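Notes for the talk – "Do you want a picking kit on subscription?"
Mansour users' evening, 2023-06-06
Speaker: Hiwot Hailu

Slides 1 and 2. Start slow, people will still be finding chairs. Say who I am, say I have no money in this. Nedach lent us the Kerolau kit for the whole of May and got it back. They haven't seen these notes. If Marwan Awad is in the room, wave.

Ask for hands: who has had a quote for a bin-picking kit in the last year? Who understood the quote? Leave the pause.

Slide 3. What is being sold. The brochure says "any object, any bin, no training." Read it out in a flat voice and move on. What comes in the crate is an arm mount, a gripper, a camera on a post, a small computer and a login. The arm is yours, or you rent one. The login is the part they care about, and it's the part you keep paying for. Stop the login and the gripper opens and closes from a button and does nothing else. I asked Nedach twice whether that was correct. It is.

Slide 4. Price. Don't read the table. Say only that the cheap tier covers 300 picks a day and the next tier covers 400, and that a failed pick counts as a pick. Say that again, because it took Rawan Twal and me most of a morning on the phone to get a straight answer. If the gripper closes on air, you've bought that one. Marwan calls this "attempt-based billing." I call it paying for misses.

Slide 5. Setup. Promised: one afternoon. Ours: 4 days, and one of those was ours to own (wrong bolts, Sheldon McIntyre will tell the story at the bar if you ask him). The other three went on calibration and on an update that wanted a password only the sales office had. The manual is fine up to page 16 and then it starts referring to a menu that's been moved.

Slide 6. The demo video. Play it with the sound off. Ask people to look at the objects: boxes, all matte, all well apart from each other. I don't say it's fake – we ran boxes like that too and the kit was good at them. Quick, even. But I don't know anyone who needs help with six tidy boxes. Troltura ran the same kind of video for their kit last year and we all clapped. (Don't get drawn into Troltura. Different talk.)

Slide 7. Mixed bins. This is the part people came for, so slow down.

Clear plastic is where my doubts are. A depth camera has a hard time with it, every vendor knows that, and the brochure has a whole page on "transparent object support" with not a single figure on it. Ask for the figure. Shiny things next, then things with thin parts, like sunglasses.

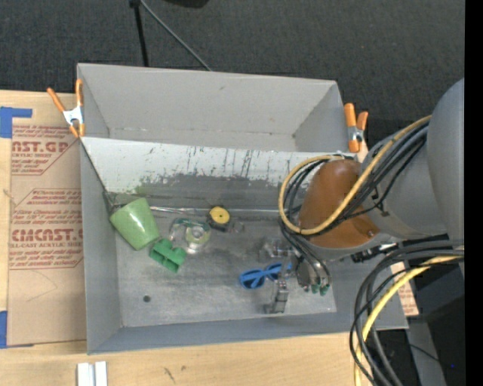

Then ask what they mean by success. Kerolau's report page marks a pick as good when the gripper feels something between its fingers. It doesn't check that the thing got to where you wanted it. Ghada Rizk kept a paper tally next to the screen for a week and the two didn't agree. The gap was worse on the mixed bins than on the boxes. I'd trust the paper.

Slide 8. Would I sign? For boxes, maybe, on the low tier, with the misses taken out of the contract in writing. For mixed goods, no, not on this version. Ask for a month with your own stuff in your own bin, and keep your own tally.

Questions. Someone will ask about support. It was polite and slow. Someone will ask if the next release fixes clear plastic – say I'll believe it when I've run it. Hand over to Sheldon by ten past and leave the laptop plugged in for him.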